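Flurkovar > Caltau site > Checks > Remote demonstration bench

Pre-session check, bench Bravo
Task: table clearing, food and dishes, two hands
Checked by: Igor Kubiak
Date: Nov 12, 2025

1. Emergency stop, operator side. OK. Pressed and released twice.
2. Emergency stop, bench side. OK, but the button is stiff. Reported to Standisach under job 883.
3. Cloth flat, no folds high enough to catch a fingertip. OK. Soft creases only.
4. Basket empty before the operator takes control. OK.
5. Screws on both hands. One on the right hand needed a quarter turn. Marked with paint pen.
6. Left and right hand not swapped on the controls. OK. Please do this one with the hands well above the table, as last week it was done too low.
7. Grip force limit. Was set to 74 from the harder objects. Put back to 2 steps below that for the bowl and the toy cakes.
8. Wrist view live on the operator's screen. OK, slight lag at start-up.
9. Cables clear of both arms through full reach. Comment: retie the left one before the next long run.

Views during demonstration 143:

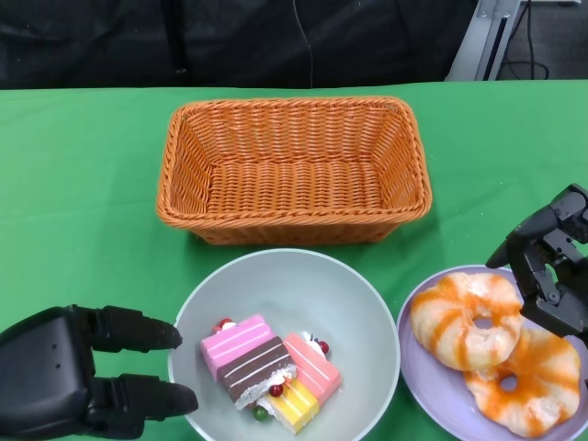
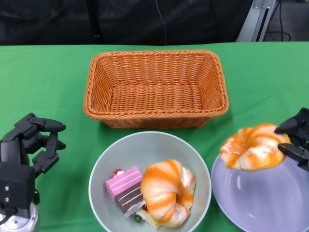 Bowl held between two fingers, wrist view:

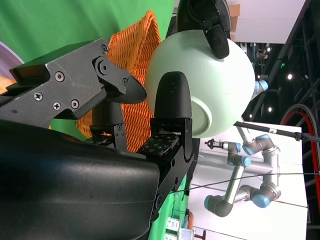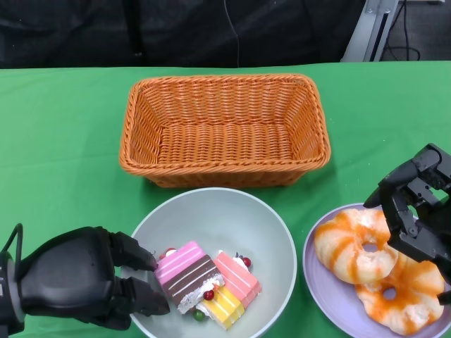

10. Operator can let go of the controls and the arms hold position. OK.
11. Walkway behind the bench clear. Not OK at first check. Moved a trolley, then OK.
12. Recording stops when the pedal is released. Fails now and then. Stop it from the keyboard until the pedal is changed, and delete any demonstration with a long idle tail.

Result: bench may be used. Items 2 and 12 stay open. Recheck item 7 whenever the object set is changed.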